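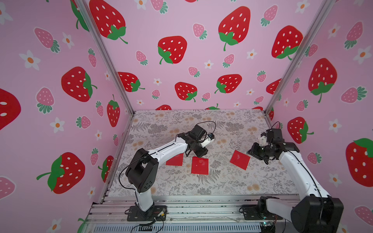

The owner of Fullow, a small table linen shop in Sustley, irons while she talks. She has been at it for 2000 evenings, she says, and she has no plans to give the iron a rest.

I asked her first about red, as she is known for pairing it with quiet cloths. "Gray is a lovely friend to red," she told me, smoothing a corner with the side of her hand. "You put a fern pattern down, something soft and leafy, and then you lay a few red squares across the middle, and my goodness, the whole table wakes up!"

Does she line them up? She laughed at that for quite a while. "My mother did, to the hair. I like one turned on its point like a diamond. It looks as if somebody is coming to supper."

We got on to wallpaper next -- we were bound to, she loves the stuff -- and she told me strawberries on pink were the first pattern she ever saved up for. "People say it's too much with a flowered cloth. Well, I grew up with too much, and I was very happy in it."

And smudges? "Dab, don't rub, and if it stays, fold that side under and put the kettle on."

She is cutting 300 new squares for March, all of them red, and she hoped I would come back and help her with the hems.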